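Transparente Deckel und der Ärger mit der Tiefe

Asnakech Wako arbeitet seit der Gründung von Prondik an der Wahrnehmungssoftware, Desta Tsegaye kam später dazu und schreibt den Planer. Beide teilen sich ein Büro, und meistens auch das Problem. »Wenn ein Griff danebengeht, behauptet sie, es sei die Planung, und ich behaupte, es sei die Wahrnehmung«, sagt Tsegaye. »Deshalb haben wir Lemma gebaut.«

Lemma ist das Werkzeug, mit dem das Team Aufnahmen durchsieht, ausrichtet und mit Greifpunkten versieht. Der Bestand umfasst zurzeit 2.349 Sequenzen, davon sind 1.778 vollständig annotiert. Den Rest will Wako bis April abgearbeitet haben.

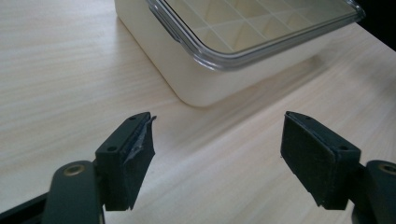 Der Planer heißt Flatton und rechnet in zwei Stufen. Zuerst schlägt er Griffe vor, danach prüft er, ob die Finger den Weg dorthin schaffen, ohne etwas zu berühren. Die erste Stufe hängt davon ab, was die Wahrnehmung liefert, und dort sitzen die Fehler. »Nehmen Sie so eine Dose mit heller Unterseite und durchsichtigem Deckel«, sagt Wako. »Durch den Deckel sieht man das Raster der Fächer. Das Netz nimmt dann gern die Fächer als Oberfläche und legt die Oberkante zu tief.« Der glänzende Rand helfe ein wenig, weil er eine Linie gebe, an der man sich festhalten könne. Aber Glanz wandere mit der Kamera, und eine Kante, die wandert, sei für die Ausrichtung schlechter als gar keine.

Das Team hat es zuerst mit mehr Daten versucht. Das brachte wenig. Inzwischen schätzt das Netz für jeden Bildpunkt neben der Tiefe auch eine Unsicherheit, und Flatton verwirft Griffe, bei denen die Unsicherheit unter den Fingern zu groß ist. »Das klingt vernünftig, hat uns aber erst einmal die halbe Auswahl gekostet«, sagt Tsegaye. »Der Planer hat gar nichts mehr gegriffen, was glänzte.« Der Schwellenwert wird jetzt aus dem Verlauf über mehrere Bilder bestimmt. 40 Bilder reichen nach seiner Erfahrung, wenn sich die Kamera dabei genug bewegt.

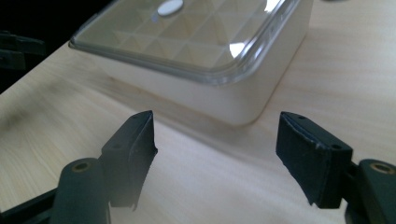
Über die Regelung sprechen beide seltener. Die stammt von Rafsan Kodikara und läuft auf einem eigenen Rechner. Sie bekommt von Flatton keine fertige Bahn, sondern kurze Abschnitte, die sie laufend ersetzen darf. Früher war das anders, da wurde die ganze Bewegung vorab gerechnet. »Wenn die Schätzung unterwegs besser wurde, hatten wir nichts davon«, sagt Tsegaye. Die Umstellung hat länger gedauert als geplant, vor allem wegen der Zeitstempel. Kamera und Regelung liefen auf verschiedenen Uhren, und der Versatz war in Lemma lange nicht zu sehen.

Heute zeigt Lemma ihn als eigene Spur unter jeder Sequenz an. Wako hätte die Anzeige gern früher gehabt. Einen Teil der alten Annotationen musste sie noch einmal öffnen und verschieben, von Hand - ein Skript dafür gab es zwar, sie traute ihm aber nicht.

Als Nächstes soll Flatton lernen, einen Griff abzubrechen, bevor die Finger schließen. Tsegaye hat dafür einen ersten Entwurf, Wako hält ihn für zu vorsichtig. »Darüber reden wir noch«, sagt sie.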